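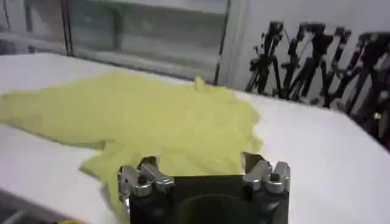

the yellow-green one, crumpled

Greenwood Sewing Board > Fabric Care > Does line drying really fade brights?

plumhem
Hello all! I've been going round and round on this with my sister and would love some opinions. I have a whole drawer of bright summer tops (lemon, lime, one very loud coral) and she swears the sun is what ruins them. I grew up with a clothesline and I just love the smell, so I'm reluctant to give it up.

Datow_mender
Your sister is right, I'm sorry to say. Turn them inside out and hang them in the shade. I've had a green blouse 13 years that way and I still get compliments on it!

stellholm26
Gently disagree with Datow. I think hot water and too much soap do far more harm. Mine hang in full sun from May to September and look fine to me.

Datow_mender
Fine to you, dear, but have you held one up next to a new one? Look at the shoulders first.

stellholm26
Fair enough, I'll go check the shoulders, ha. Still keeping my line, though.

plumhem
Thank you both, this is so kind. I'll try cold water and the shady side of the porch. Does anybody add vinegar to the rinse, and how much?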